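**Flarkwood teleop kit, reviewed after 3,227 demonstrations**

*20 July 2023*

I've been meaning to write this up since we crossed three thousand episodes, and then we blew past it, so now it's overdue. Short version: I love this thing. Longer version follows, with the parts that drove me up the wall.

For anyone landing here from a search, the Flarkwood kit is a leader handle, a small trigger unit for the gripper, a foot pedal, and a recording program that ties them to whatever arm you already have. You move the handle, the arm follows, and every joint angle, gripper width and camera picture gets saved with one clock. What comes out is a folder of demonstrations you can feed to an imitation learning policy. There's no arm in the box and no cameras either. You bring those.

I bought ours with my own lab's money (888 for the full set, pedal included) and Flarkwood has no idea I'm writing this.

## What I was using before

A 3D mouse. If you've gathered demos with a 3D mouse you already know, and if you haven't, imagine threading a needle by tilting a hockey puck. It works! I got 600 usable episodes that way, and they trained a policy that did the job on good days. But the motions are jerky, with these little stops every time you switch from sliding to turning, and the policy faithfully learned the stops. It would hover over a part and sort of think about it, because I had hovered over a part and sort of thought about it.

Cyrill Thaler, who runs the other bench in our group, went the other way and did everything by pushing the arm around by hand. Beautiful smooth motions, and his forearms in every camera view. He switched to the handle a week after I did.

## Setting it up on our bench

We have a Franka arm bolted to a slotted aluminum table, with a light blue curtain behind it and cardboard laid over the work area. The task is small-part handling: pick up a little white piece, carry it, and put it in one of the blue bins at the back. Then do it again. And again, a few hundred times, with the parts starting somewhere new each time.

Install took one long afternoon. The Aebischer driver (the bit that talks to the arm) comes with profiles for several common arms and ours was in the list, so I expected to be done in an hour. The rest of the afternoon went to cameras. The recorder wants each camera named and given a fixed port, and if you unplug one and put it back in a different socket, it starts up happily and saves the wrong view under the wrong name. I lost 19 episodes before I noticed. Label your cables before you do anything else.

After that, it was lovely. The handle is light, the arm tracks it without that rubbery lag I'd gotten used to, and you can scale the motion down for close work. At half scale I can come in low over the cardboard and settle on a part without holding my breath.

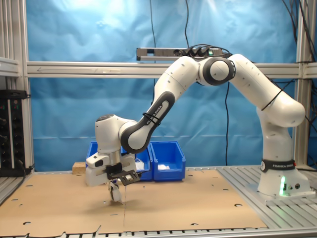

## Recording, episode by episode

The pedal is the best thing in the kit and I'd buy it alone. One tap starts an episode, one tap ends it, and a long press throws the last one out. Both hands stay on the controls. With the mouse setup I was reaching for a keyboard twice per episode, and you could see it in the data — a dead second at the start and another at the end, every single time. I had a script just for trimming them. The script is gone now.

My routine, if it helps anyone:

1. Move the part to a new start position and check that the bins are where they should be.
2. Tap, wait for the tone, go.
3. Keep moving at a steady pace, even if the grasp isn't pretty.
4. If I drop it, recover and finish. I keep those and tag them "recovery."
5. Tap, reset, next one.

Step four took me a while to come around to. Early on I tossed every fumble, and the policy had no clue what to do after a bad grasp. Mixing in recoveries helped more than any setting I touched in training.

The tagging is done on the pedal too, with a double tap, which you can map to any label you like. Only one label, though. I'd pay for a second pedal if they'd support it.

## The data itself

Each episode is a single file with everything in it, and the format is plain enough that I wrote a loader before my coffee got cold. Timestamps have been solid. There's a replay viewer called Lodungate that ships with the kit, and it's much better than it needed to be: you scrub through all the camera views and the joint traces together, and you can mark episodes for deletion right there. I go through the day's batch before heading home. It's oddly relaxing.

Disk space is another matter. Images are saved uncompressed by default, and our first drive filled up much sooner than I'd planned for. Compression is a checkbox under Advanced. Check it on day one, then run a few episodes and make sure the small parts still look sharp enough for you.

## Things I'd change

- **The trigger spring is too stiff.** After a couple of hours my index finger is done. I swapped in a softer spring from a pen and it's been great, but come on.
- **No force feedback.** You steer by eye, so you don't feel it when the fingers touch the table. I pressed harder than I meant to plenty of times in the first week. Our cardboard helps a bit.
- **The tone can't be turned off, only down.** Cyrill has opinions about this, as the person who sits nearest.
- **Manual.** Good up to the chapter on cameras, then it reads like somebody's notes. The support desk in Hilden answered both of my emails the next morning, and one of the answers was a full config file that worked.

## Did it make better policies?

For us, yes, and I'll be careful here, because I changed more than one thing. The recoveries came in at the same time as the handle, and I have a lot more data than before. But I did train once on only the first 600 handle episodes, to match the old mouse set, and the difference in how the arm moves is plain to anyone standing at the bench. The hover is gone. It goes to the part, closes, lifts, and heads for the bin. Thin parts lying flat still give it trouble, and I'm collecting more of those now.

## Who should get one

If you're gathering a handful of demos to try an idea, stick with whatever's in the drawer. If you're going to be at it for weeks, get the handle and get the pedal. I look forward to recording days now, which I never thought I'd type.

Next job is a second handle for two-arm work. Cyrill has the bench space and I have the budget line, so we're hoping to have that running by December.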